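Rheometer readings on collagen gels drift every time, what am I missing?

posted in Lab Methods > Biomaterials

gelgoblin
Hi all! First-year grad student in a tissue engineering lab and completely hooked on this stuff. I'm casting collagen gels at 4 mg/mL and running oscillatory shear on them, parallel plates, small strain. First gel of the day gives me a storage modulus of 318 Pa, lovely. By the last one I'm down at 175 Pa, same batch, same settings. I neutralize everything in one go, pipette into the molds and keep the rest on ice. Is this the machine or is it me?

tendon_tom_ato
Ooh, I love this problem! My money is on you (sorry!) and specifically on the waiting. How long does each gel sit after it sets? Collagen keeps changing for hours, and if your last gel has been losing water or soaking in buffer all afternoon, it's a different material from the first one. Stagger your casting so every gel has the same age when it goes on the plate. Put a ring of light oil or a damp cover around the sample too, and run a time sweep before the strain sweep so you can see whether it has settled.
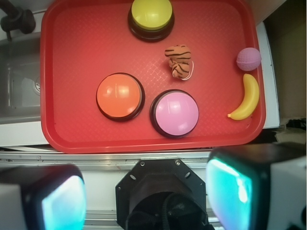 Yellow, orange and pink buttons on a red tray.

Also swirl the stock tube gently before each draw. Mine settled on ice and the later gels came out thin, which took me most of July to figure out. I went through the whole Arnero kit that way.

lerkari_fan
check your gap, mine was off once

shearbliss
Seconding the staggered casting, and adding one more: normal force. If you lower the plate to a fixed gap and your gels vary in height, the short ones barely touch and read soft. Lower until you see a tiny steady contact force, then note the gap. Sandpaper on both plates helps with slip as well. We have a standard silicone disk from Stockdale that reads 2115 Pa on our machine, and I run it first thing and last thing. If the disk matches both times, the rheometer is fine and you can go hunting in your prep, which is the fun part anyway! Please post your curves when you rerun, I'd love to see them.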